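# Stallier, the hand-held gripper build

Kęstutis wanted a robot that folds laundry. We have built the hands. The robot is still a list on the back of a Sisow catalogue.

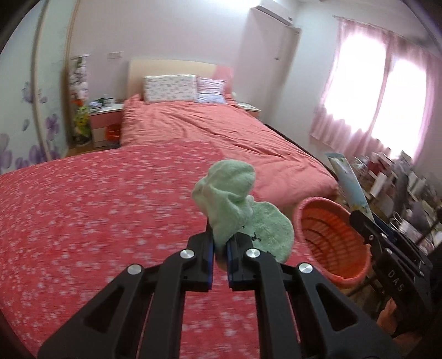 *Green cloth, bedroom trials. Two jaws, four silver pivot screws showing, and a blue edge on the inside of each finger.*

Stallier began in July on the bench at the shared workshop, between Helju's lathe and a kettle of uncertain ownership. It's a pair of grippers you hold and squeeze yourself, so for now the motor is me. The labour is cheap and complains a fair bit.

The linkage is on its second design. The first had a lovely smooth action and closed everywhere except at the tips. Deividas called it a very good pair of tongs for air, then redrew the inner bars over lunch and has been hard to live with ever since.

Finger blocks took the longest. We printed 15 before getting 2 that met squarely, and the rejects now hold the workshop door open in various weather. Cloth is the worst thing to practise on, as it has no proper edges and changes its mind when you lift it. We chose it anyway.

Trials moved to the bedroom once the workshop floor had been ruled too grubby for anything meant to go back in a drawer. The goal is 60 pickups in a row without swearing. The colour of the language has improved slightly.

Next up: a return spring that doesn't ping across the room, and a motor, if Žydrūnas ever gives back the one he borrowed for his gate.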